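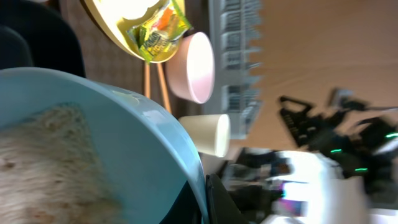 Beschaffungsplan für den zweiten Manipulationsplatz, Stand 7. Oktober 2021

Der Antrag für den zweiten Arbeitsplatz muss bis Februar stehen. Ich schreibe die Posten hier auf, weil ich beim ersten Platz keine brauchbare Aufstellung im Netz gefunden habe und mir die Zahlen damals aus Mails und Lieferscheinen zusammensuchen musste. Preise nenne ich nur dort, wo sie mir schriftlich vorliegen.

Ausgangspunkt: Zwei Arme an einem Tisch, je Arm ein Parallelgreifer mit Handgelenkkamera. Die Arme kommen wieder von Sudley. Die Quinlan-Arme wären bei gleicher Reichweite leichter, aber der Controller spricht ein eigenes Protokoll, und ich will keine zweite Treiberschicht pflegen. Rangi Halliday hat das in Tarnstead ein halbes Jahr lang gemacht und rät davon ab. Lieferzeit laut Angebot 16 Wochen ab Bestellung, für die Greifer 13. Wer im Februar bestellt, baut also frühestens im Juni auf.

Greiferfinger stehen bei mir als Verbrauchsmaterial im Budget. Beim ersten Platz hatte ich sie unter Hardware geführt und nur einen Satz bestellt, was ein Fehler war. Die Auflagen nutzen sich an der Spitze ab, und zwar ungleichmäßig, sobald viele dünne Ränder gegriffen werden. Für den neuen Platz rechne ich mit vier Paaren im ersten Jahr. Ein Druck in weicherem Material ist billiger, hält aber die Maße nicht. Wer kalibriert arbeitet, kauft besser die Originalteile.

Kameras: Der größte Mangel der jetzigen Ausstattung ist die Belichtungszeit. Bei schnellen Schwenks verschmiert das Bild am Handgelenk so stark, dass ganze Abschnitte einer Aufnahme nicht annotierbar sind. Ein Modul mit Global Shutter behebt die Verzerrung, die Unschärfe bleibt ohne mehr Licht bestehen. Deshalb gehören Kamera und Beleuchtung in denselben Posten. Vorgesehen sind zwei Module zu je 483 Euro netto, dazu flächige Leuchten mit Diffusor. Punktförmiges Licht kommt nicht infrage, die Reflexe auf glasierten Schüsseln sind schon bei Deckenlicht lästig genug. USB-Kabel mit Verriegelung einplanen, bitte keine Standardstecker am bewegten Gelenk.

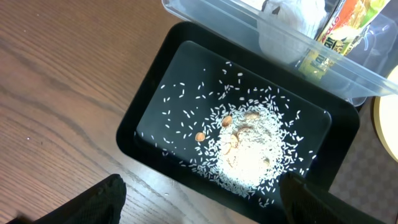 Requisiten sind der Posten, der in Anträgen regelmäßig fehlt. Einzeln kostet das alles fast nichts, in der Summe kommt ein Betrag heraus, den man nicht aus der Kaffeekasse bezahlt. Geschirr, Behälter, Verpackungen und loses Material müssen nach Form, Oberfläche und Reflexionsverhalten ausgesucht werden. Roher Reis mit ein paar Nüssen auf einem schwarzen Tablett ist eine brauchbare Kombination: Der Kontrast ist hoch, und man sieht sofort, wo die Belichtung nicht reicht oder überzieht. In der Mitte des Haufens laufen die Körner fast zu einer weißen Fläche zusammen, am Rand liegen sie einzeln. Für eine automatische Belichtungsregelung ist das ein unangenehmer Fall, und genau solche Fälle möchte ich vor dem Kamerakauf gemessen haben. Durchsichtige Kunststoffbehälter gehören ebenfalls auf die Liste, Tiefensensoren liefern dort gern Unsinn.

Schüttgut verursacht Folgekosten. Körner geraten in Kabelkanäle und unter die Fußplatte, also braucht der Tisch eine umlaufende Kante und der Raum einen eigenen Handsauger. Reis als Versuchsmaterial wird getrennt gelagert und beschriftet.

Software: Für Aufzeichnung und Zeitstempel bleibt es bei Truturgate. Die Lizenz gilt pro Arbeitsplatz, ein zweiter Platz kostet also noch einmal dasselbe. Auf Nachfrage gab es einen Nachlass bei gemeinsamer Laufzeit – fragen lohnt sich. Speicher plane ich großzügiger als beim letzten Mal, unkomprimierte Handgelenkvideos füllen ein NAS schneller, als die Datenblätter vermuten lassen.

Nicht im Antrag: Montagezeit. Die wird intern nicht verrechnet, fällt aber an. Beim ersten Platz vergingen 13 Arbeitstage vom Auspacken bis zur ersten kalibrierten Aufnahme, vier davon allein für Kabelführung und Not-Halt.

Offen sind noch die Tischplatte (Holz oder Aluprofil mit Auflage) und die Frage, ob die Leuchten am Gestell oder an der Decke hängen. Sobald die Angebote für das Gestell da sind, ergänze ich die Tabelle.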